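About Rosadby

Reading time: 2 minutes

Rosadby writes and maintains working rules for robot cells that pick mixed items out of bins. We started as the internal methods desk at Brurell and became a separate company when customers began asking for the rules without the machines. The office is in Hirmont. Tsegereda Kahsay runs it, and Mesfin Gebru is responsible for the test cell.

Our main document is the Bin Cell Practice, now in edition 2. It has 55 clauses. Each clause states one requirement, the check that shows it has been met, and the person who signs for it. Clauses that could not be checked at the cell were removed from edition 1 or moved to the notes.

The Practice covers four areas: fixing of the bin and work surface, routing of cables on and near the arm, selection of test items, and the stop-and-reset procedure. It does not replace the risk assessment for a site. A cell that meets every clause can still be unsafe for reasons particular to the building or the people in it.

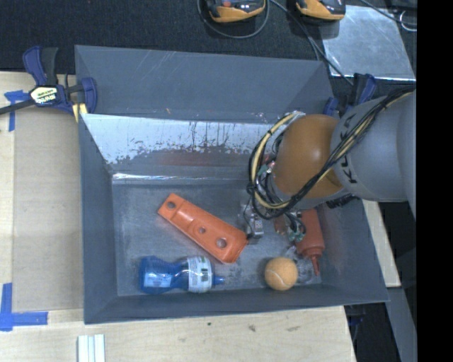 Test items are chosen for what they do to a gripper and a vision system. A set must include a part with through holes, a clear or translucent item, a round item that can roll, and a container with a narrow neck. A set made up only of boxes does not count. Items are placed by hand with the arm stopped, and the starting layout is recorded before the first pick.

A qualifying run is 500 picks. Drops, double picks and contact with the bin wall are logged separately. If the bin is moved or reclamped, the run starts again from zero. Position marks on the table are compared with the bin at the beginning and end of each run. Cable ties on the arm are inspected at the same times, with the arm at full reach and again folded.

Edition 2 was released in May. The change log lists every altered clause with its old wording. Comments from users are read by Mesfin Gebru and answered in writing, including the ones we decline. Training for cell operators is given jointly with Quaye and takes place at the customer's own cell.

Related
Bin Cell Practice, edition 2: change log
Choosing a test set for mixed picking
Cable routing: inspection points and intervals
Form 404: record of a stopped run
Operator training with Quaye

Contact: Rosadby, Hirmont office
© Rosadby. All rights reserved.
Back to top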